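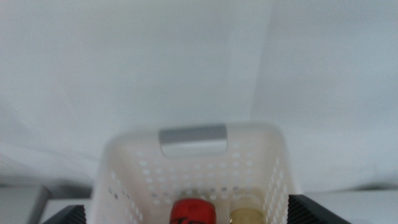 Cesta blanca con dos botellas, una de tapón rojo y otra de tapón dorado.

Orden en la despensa: las cestas pasan a ser de uso general

Desde septiembre, la despensa compartida de Wetesero funciona con cestas. Hasta entonces las botellas se guardaban sueltas en las baldas, mezcladas con latas y paquetes, y para sacar una del fondo había que mover las de delante. El cambio empezó en la balda de los aceites y vinagres y se extiende ahora al resto del mueble.

Las cestas son de plástico blanco, con las paredes perforadas y un hueco ancho en el borde que sirve de asa. Se colocan con el asa hacia fuera. Para coger algo se tira de la cesta, se saca la botella y se vuelve a empujar hasta el fondo. No hace falta vaciarla en la encimera.

Reparto de las baldas

La balda superior queda para el papel de cocina, las servilletas y lo que pese poco. En la segunda van la pasta, el arroz y las legumbres, siempre en bote cerrado. En la tercera están las cestas de botellas. La de abajo se reserva para las garrafas y los sacos, que no van en cesta.

En cada cesta caben varias botellas, pero pedimos que no se llenen del todo. Con 3 botellas grandes ya cuesta levantarla con una mano, y el borde se comba si se carga de más. Las de 1000 ml van de pie y con el tapón bien cerrado. Las botellas empezadas se ponen delante y las nuevas detrás.

El color del tapón ayuda a distinguirlas desde arriba cuando la cesta está metida en la balda, aunque no sustituye a la etiqueta. Varias marcas usan el mismo color para productos distintos y ya ha habido alguna confusión entre vinagre y salsa. Quien traiga una botella rellenada en casa debe escribir el contenido y la fecha en una tira de cinta de papel y pegarla a la altura del cuello.

Limpieza

Las cestas se lavan cada 2 semanas con agua templada y jabón. Los agujeros de las paredes acumulan grasa y conviene pasarles un cepillo pequeño, sobre todo en las esquinas. Se dejan escurrir boca abajo y se secan antes de volver a la balda. Las manchas que no salgan con jabón se pueden tratar con una pasta de bicarbonato y agua, quince minutos, y aclarar después. No se deben meter en el lavavajillas: una de las primeras salió deformada y ya no encaja.

Si se derrama aceite, se limpia en el momento, también la balda. El rollo de papel y el cepillo están en el cajón situado junto al fregadero.

Recuento y reposición

En el último repaso se revisaron 73 envases entre botellas, botes y paquetes. Los caducados se han retirado. Los que no llevaban nombre ni fecha están en la mesa auxiliar y se pueden recoger hasta el cierre de la semana próxima; después se vaciarán y los envases irán al reciclaje.

Faltan todavía cestas para la balda de la pasta. Se han pedido en Pukum del mismo modelo, para que puedan apilarse cuando estén vacías. Mientras llegan, se ruega no coger las de las botellas para otros usos.

Las propuestas sobre el reparto de las baldas pueden dejarse por escrito en la carpeta azul de la entrada.

Wetesero, 17 de noviembre de 2022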